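FOR RELEASE 18th July

Clirkgate Linen Library opens its doors to the whole county, with tablecloths for every kind of gathering

CLIRKGATE — Anyone who has ever set up a wedding supper in a church hall, or tried to make a row of folding tables look like something you would want to sit down to, will know how much a good tablecloth can do. For seven years the Clirkgate Linen Library has been lending them out to people in town, and from this week it is very happy to say that households, clubs and small businesses anywhere in the county can borrow from its shelves too.

The library now holds 1077 pieces, from plain white banquet cloths to embroidered tea cloths, napkins, runners and a much-loved set of checked picnic squares that are booked nearly every weekend of the summer. Members pay a small yearly fee, choose what they need, and bring it back within ten days. Washing and pressing are done by the library, so there is no need to stand over an ironing board at midnight after your guests have gone home (though you are kindly asked to shake out the crumbs!).

Margarida Morais started the library in the back of her alterations shop on Villow Street, after she was asked to find cloths for a neighbor's golden anniversary and discovered that renting them would cost more than the food.

"I had a cupboard full of my grandmother's linens that I was frightened to use, and I think a lot of people have a cupboard like that," said Morais. "So I put a card in the window asking if anyone wanted to lend theirs or borrow mine, and by the end of the month I could hardly get to my sewing machine. People want these things to be on a table with food on them. They were made for it, and a bit of gravy never hurt a cloth that was boiled properly afterward."

The move to county-wide lending has been made possible by a new home. In the spring the library left the shop and settled into the old Pellegrini bakery building, where the former flour store has been fitted out with deep shelves, a long folding table and two steam presses. The bakery's front room is now the lending counter, and the big window that used to be full of bread is dressed with a different table setting each week.
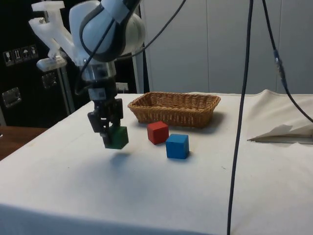
Photo: Clirkgate Linen Library

White cloths are still what most people ask for, and the library keeps 302 of them in rounds, squares and long rectangles. They suit almost any table and almost any occasion, and they are also the ones that work the hardest, going out to christenings, school prize days, craft fairs and memorial lunches. Each one is checked for stains and pulled threads when it comes home, and any that are past mending for the table are cut down into napkins or tray cloths, which are loaned in bundles.

Color has been gaining ground, all the same. A gift of deep blue and mustard cotton cloths from the Hiltirska weaving mill arrived in June, and they have hardly had time to sit on the shelf. The mill, a family concern that has woven household cloth for three generations, chose the pieces from its own sample room, and several are the only ones of their pattern ever made.

Duarte Rebelo, who looks after washing and repairs, spent most of his working life in hotel laundries and has very firm views about starch. He will be giving a series of evening classes at the new building, covering stain removal, simple darning, hemming by hand and the proper way to fold a large cloth when you are by yourself.

"Folding is where it all goes wrong," said Rebelo. "People fold it in the same place every time and after a few years that's where it splits. Roll it on a tube if you have room. If you don't, fold it a different way each time you put it away. Red wine I can nearly always deal with, and candle wax is easy once it's hard, but I can't do much about a fold that's been sitting in the same spot since somebody's wedding."

The classes are open to members and non-members alike, and you are welcome to bring along a piece from home that needs attention. Needles, thread and tea will be provided. Places are limited to keep the group small enough for everyone to get some help, so please book at the counter or by telephone before coming.

Members outside Clirkgate will be able to reserve by phone or by mail and collect their linens in person. A drop-off point is also planned for the eastern end of the county in November, ahead of the holiday season, which is always the busiest time of the year. Early booking for the holidays is warmly recommended — last year the long cloths were spoken for well before Thanksgiving, and it is a sad thing to have to turn people away.

The library would also be glad to hear from anyone with linens to give or lend. Large round cloths are especially wanted, as are matching sets of napkins, even if a few are missing. Pieces don't have to be perfect, and a scorch mark or a small tear is no reason to keep something at home. Owners who lend a cloth can ask for it back at any time, and many like to leave a note of where it came from, which is kept in a card file at the counter for borrowers to read. One of the most borrowed pieces, a cutwork cloth with a border of pears, has a card that now runs to four sides, with messages added by families who have eaten from it.

To mark the opening, the first 100 new members from outside the town will have their joining fee waived. An open house will be held at the bakery building on Saturday, with a mending table, a napkin-folding corner for children, and cake served, naturally, on a proper cloth. Everyone is welcome, and there is level entry from the yard behind the building.

For membership forms, class bookings or press visits, please ask for Margarida Morais at the Clirkgate Linen Library, Old Pellegrini Bakery, Clirkgate.

Recent releases
Hiltirska mill gift brings new color to the shelves
Linen Library says goodbye to Villow Street
Picnic squares: booking for the summer now open
Wanted: round cloths, large and small
Holiday lending dates and return times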